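Week 5 – Shrinkage and the stock count
Inventory Basics, evening section
8/10/21

Reading: chapter 5, first half. Bring a calculator next week.

Book stock and real stock

Book stock is what the records say you have. Real stock is what is on the shelf. The gap between the two is called shrinkage when the shelf has less, and overage when it has more. Overage is still an error. It usually means a delivery was put away before it was entered, or a sale was rung up under the wrong item code.

Where the gap comes from

Most students guess theft first. In the Clesbridge case the larger share was paperwork: receipts keyed twice, returns never keyed at all, and one supplier (Boditz) shipping in packs of 20 while the system expected single pieces. Check the unit of measure before anything else. A wrong unit will show up as a huge gap on one line and nothing on the lines next to it.

Worked figures

Book stock at Clesbridge, item group C: 2,829 pieces
Shortage found at the count: 42 pieces
Real stock: 2,787 pieces
Shrinkage rate: 42 divided by 2,829, or 1.48 percent

Use book stock as the bottom number. Some textbooks use sales instead, so always write down which one you picked.

Full count and cycle count

A full count stops all movement until every location is done. Illano does one in January and closes the warehouse for it. A cycle count takes a few locations each day and never closes anything. Cycle counting finds errors sooner, but it only works if the cutoff is clean – every receipt and pick for that bin must be posted before the counter gets there. 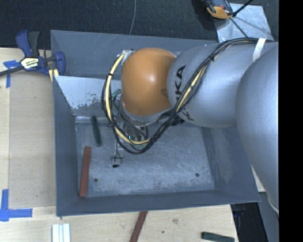
Oranuch Phuthong wrote after the last session that at Wiriya the cutoff was the hard part: pickers kept working during the count, and the recount came out different from both the first count and the book. She asked which of the three numbers should be posted.

None of them yet. Freeze the bin, list the open picks, and count again. If the third count matches one of the first two after the open picks are taken out, post that number and note the reason code. If it doesn't match, it goes to the supervisor.

For next week

Problems 1 to 5 at the end of the chapter. In problem 4 the book stock is given in cases, so convert it first. Late work goes in the folder by the door.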